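Two-handed robot picks the wrong hand for fruit - is this a data problem or a model problem?

Posted in Learning from demonstration, 18 January 2019

Lucyna Bielecka

Hello all! First post after months of reading, and I'm hoping somebody has been down this road. I'm at Durnura, a small lab in Illcombe, and we're teaching a two-handed robot to put fruit on a plate by copying people. A person drives both hands remotely, we record the cameras and the joint angles, and a network learns to predict the next move. No planner, no hand-written grasp rules. I still find it a bit magical when it works.

The task is as plain as we could make it. A pink plate, a star fruit on the left, an apple on the right, and the instruction is to put one of them on the plate. The hand on that side should do the work and the other should stay still.

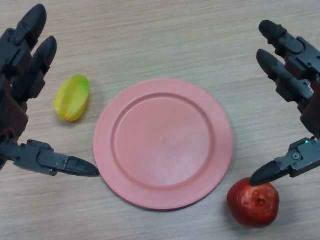 What I've tried so far

We have 248 recorded demonstrations from 4 operators. Trained on all of them, the policy grasps nicely (the thumb placement on the apple is lovely) but it dithers. Ask for the apple and both hands start to creep in, then one gives up. In 40 test runs the idle hand drifted on more than half. Sometimes it drifts far enough to nudge the plate, and then everything after that is a mess.

I've tried a smaller learning rate, more training and cropping the camera view. None of it made much difference. Is it simply too little data, or am I predicting the wrong thing?

Relow

Lovely problem, and I don't think you need more data yet. I had almost exactly this with a pair of grippers sorting cutlery.

Your network is averaging. Your operators probably don't all begin in the same way. One rests the spare hand wide open and leaves it, another fidgets with it while thinking. The model sees the same plate and the same fruit with two different answers and picks something in the middle, and the middle is a slow creep with both hands.

Two things fixed it for me. First, predict a short chunk of future moves in one go, so it commits to a plan instead of changing its mind on every step. Second, give each hand its own output and add one extra label per recording for which hand is active. When the label says the hand is idle, the target is to hold still. It took me an afternoon to write and the change was huge - I was grinning at the screen.

Go through your recordings and look at moments like the one further down, where one hand has the apple over the rim of the plate and the other is parked open with its fingers spread. Those are what you want the idle hand to learn from. If an operator's spare hand is wandering at that point, trim the recording or drop it.
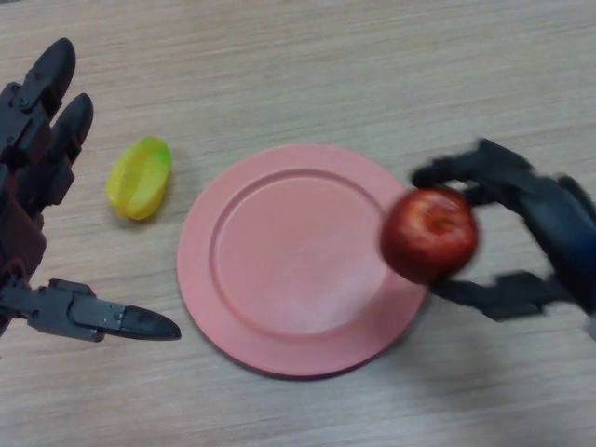
One more check

Plot the idle hand's joint angles for each operator separately, all on the same axes. If you get four separate clouds, there's your answer. Also look at the pauses at the start of each recording. Long pauses teach the robot to sit and wait, and it gets very good at it!

wasilewska_k

more data. we went up to 2,836 demos and the drift went away by itself, never touched the model

Relow

Fair, but that's a lot of hours in the operator's chair. I'd try the label first.

Lucyna Bielecka

Relow, thank you! I plotted the idle hand and there are three tight clouds and one enormous smear. The smear is me. I fidget, apparently. I'm adding the active-hand label tonight and re-recording my share, then the chunks after that so I can tell which change did what. I'll post the new drift numbers in this thread, with the star fruit runs listed separately from the apple ones.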